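Notes for Ultcombe workshop evening, 8th October

*Slow down. You rushed the August one.*

**Start**

- Thank Liesl Stöckli for the slot. She asked for "what two arms can do on a bench." My answer is less than I hoped when we started.
- Say it early: I like the build. I don't trust the claims people make for builds like it, mine included.
- The question for tonight is cardboard. Why is a plain box with flaps so hard?

**What we've got**

- Two arms, two-finger grippers, a camera on each wrist. Bench in the shared workshop.
- Heriberto Ñahui did most of the wiring. Send cable questions his way.
- Project name is Leltano. Don't explain the name, it eats five minutes.
- 296 hours logged on it so far. Pause there. Let them do the math on what a person could fold in that time.

**Pictures** (leave these up, talk over them) 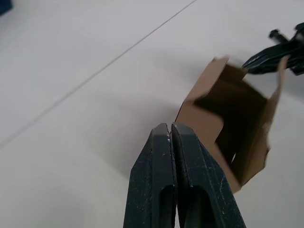

Same cardboard work, three views of it.

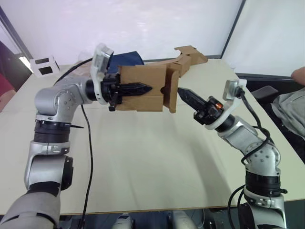
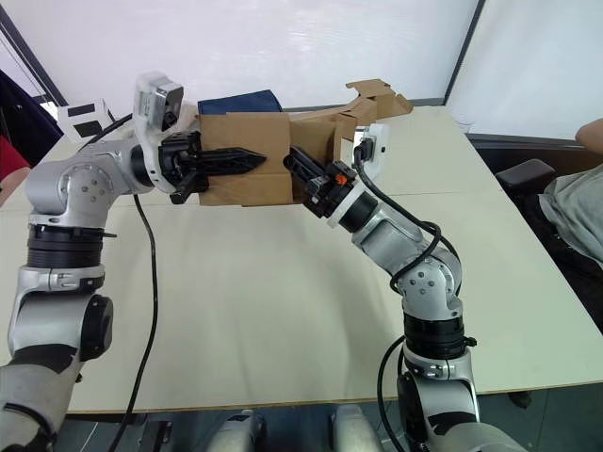 **The flap problem**

- A wooden block stays the shape you left it. A flap bends, springs back, and hides the thing you wanted to look at.
- One arm moves, the other one has to know about it. Ours shares that badly.
- People ask about grip strength first. Squeeze harder and you crush the wall. I'd look at finger shape before I'd buy a bigger motor.

**Numbers, with warnings**

- 306 tries in our log. 81 marked good.
- Who marked them? We did. Heriberto and I disagreed on 12 and we never settled those.
- "Good" meant the box ended up where we wanted it. It didn't mean neat.
- If somebody shows you a success rate, ask who was scoring and what they threw out. Ask me too.

**Would I do it again?**

- Yes, with one arm first. Liesl told me that at the start and I argued.
- No to the Diekmann mounts at this price. Ask me at the break, I have opinions.
- The Levitetti folks want to copy the setup. Tell them to wait for the parts list, the current one is wrong in two places.

**Questions**

- Someone will ask when it can pack orders. I don't have a date and I won't make one up.
- Leave the bench open after for anyone who wants to poke at the grippers. Power off first.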